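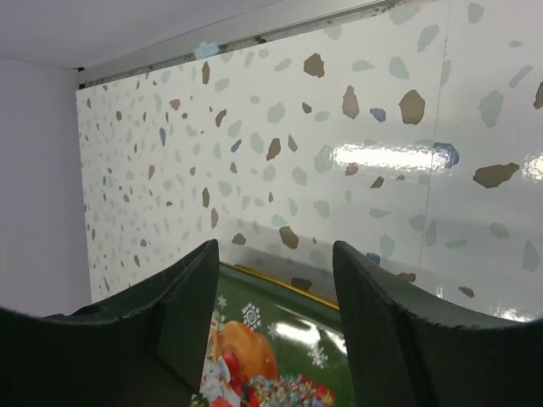
Biscuit tins are one of my favourite things in the whole kitchen, and I don't only mean what's inside them! I started keeping them when I was 11 and I now have 60, stacked up in a cupboard that won't quite shut. I love the smell when you lift the lid, and I love the printing. Look at the white snowflakes, for instance, all crisp and bright against that shiny green. Have you ever wondered how anybody gets a picture like that onto a tin? You can't exactly put a biscuit tin through the printer at home.

Print this page | E-mail this page to a friend

The trick is that the picture goes on first, while the metal is still flat. I saw this for myself at the Dunne works in Radby, where they make tins for all sorts of biscuits, including the Pato ones my gran used to buy. The metal arrives in big thin sheets. It's mostly steel, with a very, very thin coat of real tin on each side to stop it going rusty. So a biscuit tin is mostly not tin at all – I was quite cross when I found that out.

Each sheet goes through rollers that put the ink on, one colour after another. If you ever get the chance, look at a printed tin through a magnifying glass. You may well see lots of tiny dots, and your eye mixes them together into oranges and browns and greens. After the ink comes a clear varnish, baked on in a long oven, and that's what makes a tin so lovely and shiny.

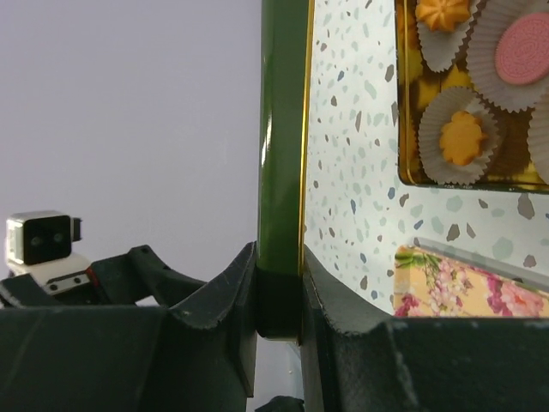
Next comes the noisy bit. A machine cuts the sheets up and a heavy press bends or squashes the pieces into shape. The artist has to plan for this right at the start, so that the picture ends up in the middle and doesn't slide off round a corner. The sharp edges are rolled over into a smooth rim, to save your fingers. On a busy Wednesday the Dunne works can turn out 2,000 tins before lunch, and you have to wear ear defenders the whole time.

But why bother with metal? Biscuits are very dry, and if you leave them out they soak up water from the air and go bendy. Air can't get through metal, so a tin with a snug lid slows all that down. It's also strong, so you get fewer broken biscuits at the bottom.

Try it yourself: put one plain biscuit on a plate and another in a tin with the lid on. Leave them for two days, then snap them both and listen. My plate one made no sound at all!

There's a tin museum at Dreltden too, with 410 tins in glass cases. My favourite is shaped like a bus.

Print this page | E-mail this page to a friend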